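Chapter 6
Time Alignment and Segmentation of Demonstrations

Chapter 5 ended with two calibrated hand-held grippers and a pose for each, recovered from the marker cubes. Neither stream can be used for training yet. The camera, the pose tracker and the finger-width signal each keep their own clock, and a planner that reads them as simultaneous will learn to close early or late.

We work with the Flataswood recordings throughout. The task is flower arranging with two hands, where one gripper may hold a stem while the other stays open. Contact is brief and the petals hide the fingertips, so the width signal has to carry much of the segmentation.

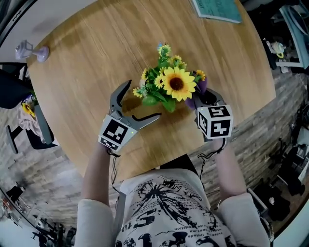
Bijan Khosravi objects that width alone is a poor guide: a gripper closed on a thin stem and a gripper closed on nothing give nearly the same reading, and a segmenter should wait for the object to move with the fingers before it declares a grasp. Section 6.3 takes up his test.

Images arrive at 30 frames per second. In the worst Flataswood episode the width signal trails them by 114 milliseconds, more than three frames. Section 6.1 estimates this offset by cross-correlation, and Section 6.2 resamples all streams to the image clock. Readers using the Miletti toolkit should turn off its automatic resampling before starting Exercise 6.1.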